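Wirgate Interior Detailer, 500 ml: my experience after one bottle

I bought this product in July, when my old cleaner for the dashboard was finished and the shop did not have it any more. My car is eleven years old and has more than enough plastic inside. It has also two children and one dog, so I clean the inside more often than the outside.

The bottle has a trigger which you turn to the left to open. Mine was stiff at the beginning and it made a jet and not a mist. I took it apart and rinsed it under the tap, and after that it sprayed properly. A friend, Pirjo Eskola, has the same product from another shop and her trigger was good from the first day, so maybe I had bad luck.

The liquid is thin and smells a little of lemon. You spray it on a cloth, wipe, and turn the cloth to dry. On the dashboard and the door panels the result is very nice. The plastic looks clean and dark, but it does not shine, and this is what I wanted. My earlier product from Lappalainen left a greasy film, and in the evening sun I could see it reflected in the windscreen.

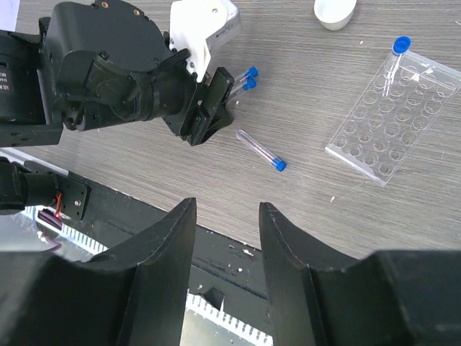
With textured plastic I needed more patience. The dust sits deep in the small lines, and one wipe takes only what is on top. I used a soft brush first and then the cloth, and so it became clean also around the gear lever and under the handbrake. If your trim imitates wood, with the fine streaks of grain that you see on that grey tabletop, you should wipe along the grain and not across it. I did it across on the passenger side and got small pale smears, which I had to wipe again with a damp cloth.

On the leather steering wheel I was careful and tried a small place first. Nothing bad happened. The wheel felt dry and not slippery, also the next morning. For the seats I would not use it. They are fabric, and the label says it is only for hard surfaces and leather. On the screen of the radio it left stripes, so there I went back to plain water.

The label promises protection against dust for 48 hours. This is not a very big promise, and I think it is correct. After a week I could write my name on the dashboard again.

One bottle was enough for 16 cleanings of the whole interior. The price is a little higher than for other brands, but I used less each time. I will buy it again, but I would like to have a refill without the trigger, and I have not found one yet.

Four stars from five. One star less for the trigger and the radio screen.

Nelli Kinnunen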